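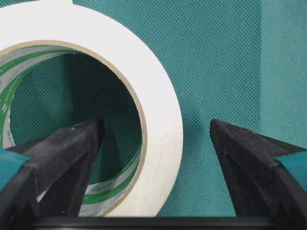

Passwords, backups and a very long weekend

April 2020

So I've been working from the kitchen table for a few weeks now, and last Saturday I finally did the thing I'd been putting off since December. I sat down and cleaned up my passwords. All 81 of them!

I started with Plomurance, the password manager we use at work (they let us have a family plan for free, which I'd ignored completely). Importing everything from the browser took maybe a minute. Then it showed me the report, and wow. I'd used the same password on 30 different sites, and one of those was my email. My email! I teach new hires at Matlala not to do this, so yes, my face was pretty red.

I changed the important ones first - email, bank, phone company, then the shops that have my card saved. The bank made me call them, and I sat on hold long enough to make soup.

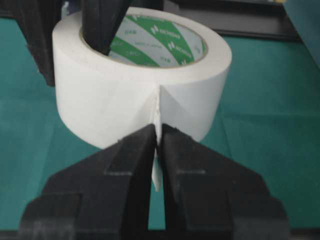 Once those were done I turned on two-step login everywhere that offered it. I went with the app codes instead of text messages, and I printed the recovery codes and put them in the folder with our passports. My old forum account at Fetmont doesn't have two-step at all, so I just deleted it. I hadn't posted there in 4 years anyway.

Backups were next. I had an external drive that I thought was copying my laptop every night, but the last good copy was from December - the schedule had switched itself off after an update and I never noticed. It's running again now, and I restored 3 files just to be sure they'd open. They did.

Still on my list is the router, which has the password it came with. I also want to move the family photos over to Dovetov, but the upload is so slow with everybody home on video calls that I'll probably let it run overnight next weekend.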